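[juguete-madera] Re: Los tintes de los bloques Benmoussa

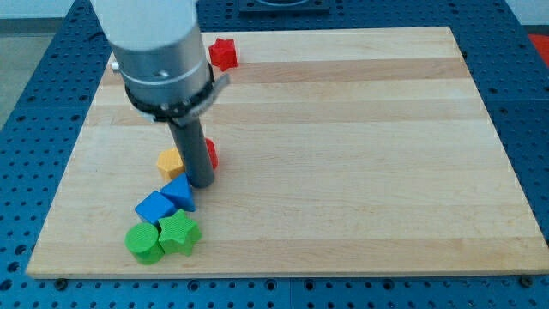
Bloques de colores sobre un tablero de madera.

Hola, Ratih, hola a todos:

¡Qué alegría abrir el correo y encontrarme con Benmoussa! Llevo años dando la lata con este taller en las comidas de la asociación y ya pensaba que era el único de la lista que guardaba alguna caja. Voy contestando por partes, que si no me pierdo.

> El 'set' que he heredado de mi tía no lleva marca en las
> piezas, solo un sello medio borrado en la tapa. Se lee
> "Benm" y poco más. ¿Puede ser de ellos o es una imitación?

Puede ser, y yo diría que lo es. Hasta que se mudaron de local no marcaban las piezas, solo la tapa, y encima con una tinta malísima que se va con mirarla. Fíjate en los cantos: los de Benmoussa están rebajados a lija y nunca salen iguales, en un mismo cubo te encuentras una arista casi viva y otra redondita. Las copias de Truten, que son las que más circulan, van fresadas y todas las aristas son idénticas. Pasa el dedo y lo notas enseguida. Otra pista es el arco: en los originales el hueco es un poco más bajo que medio círculo, así que el semicilindro pequeño no encaja debajo. De niño me desesperaba y ahora me parece un encanto.

> Los rojos están estupendos, pero los azules se han quedado
> de un gris verdoso bastante triste. ¿Es suciedad, es el
> barniz o es el tinte? No me atrevo a limpiarlos.

Haces bien en no atreverte. ¡Nada de alcohol, por favor! Estos bloques van teñidos con anilina al agua y luego encerados, sin barniz. El azul de aquellos lotes aguanta fatal la luz y el rojo la aguanta de maravilla, de ahí que la misma caja parezca de dos edades. Para saber si es luz o mugre, busca una pieza que haya estado siempre en la capa de abajo y compárale las caras. Si una cara sigue azul de verdad, la otra está comida por el sol y eso no tiene vuelta (ni falta que le hace, a mí me gustan así). Si está gris por todas partes, prueba con un paño de algodón apenas humedecido en una esquina fea, espera a que seque y pasa un poco de cera de abeja. Poca. Menos todavía.

> También falta alguna pieza, creo. Hay huecos en la caja,
> pero no sé cuántas traía.

Esto es lo que más ilusión me hace contestar, porque por fin tengo papeles. El catálogo grande, el de tapas de tela, llega hasta la referencia 457 y trae los esquemas de colocación de casi todas las cajas, capa por capa. La tuya, por lo que cuentas de la tapa corredera y el forro, tiene que ser la de 3 capas. Si me mandas las medidas interiores te digo qué esquema le corresponde y te escaneo la página. Ojo con una cosa: los huecos no siempre son faltas. En el esquema de la 14 hay un rincón vacío a propósito, para meter el dedo y sacar la primera fila. Yo estuve una temporada larguísima buscando ese cubo.

Para completar, si de verdad te falta algo, en Trarnell venden restos sueltos por peso. Viene todo mezclado y hay que tener paciencia, pero de ahí saqué dos columnas y un frontón que me quitaban el sueño. Lonine hace reposiciones nuevas, muy bien cortadas, aunque los colores salen demasiado alegres al lado de los viejos. Yo las pido en crudo y las tiño en casa. Con el amarillo me ha ido muy bien y con el azul, regular tirando a desastre; si alguien ha dado con una mezcla que se parezca, que la cuente aquí, que le hago un monumento (de bloques).

Y una pregunta para la lista: ¿alguien tiene la caja del acueducto? Aparece en el catálogo con precio y dibujo, pero no la he visto nunca entera. Me vale hasta una foto de la tapa.

Ratih, cuando puedas, manda fotos de los semicilindros por la cara plana. Algunos llevan un número a lápiz del cortador. En los míos hay uno que pone 1.066 y sigo sin saber qué contaba aquel hombre.

Un abrazo grande,
Sherif Abou Zeid

P. D.: El catálogo lo llevo a la reunión de mayo. Se puede hojear sin prisa, pero con las manos limpias y el café en la otra mesa.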